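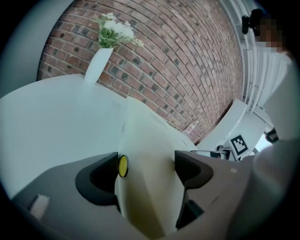 Ticket 671
Opened: 6 May 2024
Product: Stolard heating controller, wall unit
Site: Kotside, ground floor
Status: Closed

Problem as reported
Heating comes on at 4.30 in the morning although the schedule says 6.30. Room reaches temperature long before anyone is up. Started after the power cut last week. Hot water times are correct.

Entry 1
Asked customer to check the clock on the wall unit. Clock is right. Asked for the schedule page to be read out - weekday start 6.30, off at 9.00, evening 17.00 to 22.00. Nothing wrong there. Software on the unit is version 39.

Entry 2
Early start feature was switched on. This brings the boiler on ahead of time so the room is warm by the set hour. Limit was at 120 minutes, which matches the 4.30 start. Customer says it was 30 minutes before the power cut. Changed back to 30 and saved.

Entry 3
Customer rang back. Heating came on at 4.30 again. Limit on the screen had gone back to 120. Saved it a second time, same result the next morning.

Entry 4
Checked the Plilico account linked to the unit. The account still held the factory settings and was sending them down every night. Changes made on the wall unit were not being sent up. Error 218 in the log each time, meaning the unit and the account don't agree on the pairing code.

Entry 5
Steps taken:
Removed the unit from the Plilico account.
Held the reset button until the light went amber.
Paired again with the new code.
Set the limit to 30 in the account, not on the wall.
Error 218 has not come back.

Entry 6
Three mornings checked. Start times 6.05, 6.10 and 6.05. Customer happy to close.

Note for others: same fault seen on two units at Koyama. Fix is due in the June update. Until then, pair again first - changing the limit on the wall won't hold.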